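Grippers and marker cubes at work — will I still have a job after?

Posted by nultham_nights in Work & Automation

I've been at the Nultham site of a cleaning firm for years, and since April a few of us have been asked to do part of our shift holding a gripper in each hand while it all gets recorded.
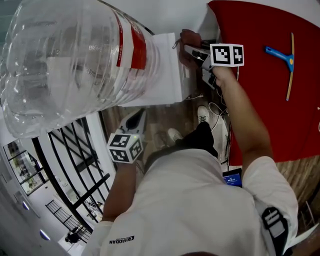 The firm is called Nendico and they've been perfectly pleasant about it, but my arms ache by three in the afternoon and I do wonder what I'm helping to build. They want 1000 recordings by the end of it and we're on 289. Has anyone else been through this, and did your hours change afterwards?

Barros
We had much the same at Modville, in a building from 1961 with dreadful lifts, so I do feel for you. Nobody on my team lost their place, but the evening shift went from five people to 3 and the ones who left weren't replaced. Ask now, in writing, what happens to your hours — and whether the recording time counts towards your normal duties, as ours didn't at first and we ended up staying late to finish the floors. Do mention the aching arms too. We got a proper break every hour once somebody spoke up.

mopandbucket
robots can't do stairs, you'll be fine

teapot_tess
I'd ring your union, love, if you have one. Mine was very kind and looked over the new rota for me.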